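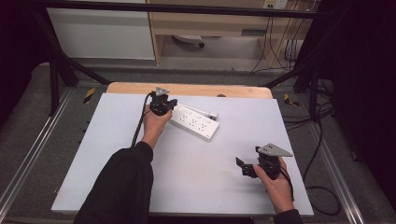
Tips > Around the house > Leads, plugs and sockets

Sorting out the lead drawer. Quick one, kettle's on.

Tip everything out first. Anything with a split or brown bits near the plug - bin it, no arguments. Same for chargers you can't match to a phone.

Label both ends. Masking tape and a biro will do, the fancy tags fall off in 6 weeks.

Extension leads: unplug, dry cloth, soft brush round the holes. No sprays. Never plug one into another and dont put the heater on it.

Coil loosely, over-under if you can manage it. Tight round the elbow ruins them. Old loo roll tubes for the thin ones.

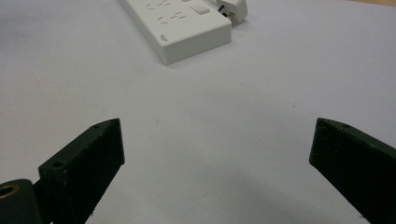
Wipe the table down before you start, grit gets everywhere.

Do the lot again in April. Takes me 30 minutes, less if I leave the telly alone. Spare fuses in a jam jar, lid on, top shelf wiht the bulbs.

Comments

Audrey-Anne Friesen: Bread bag tags work for labels too, been using them for years.

plughole5: what about the really long garden one? mine's a birdsnest

Marn: Hook on the shed door. Unwind it all before you use it though - they get hot.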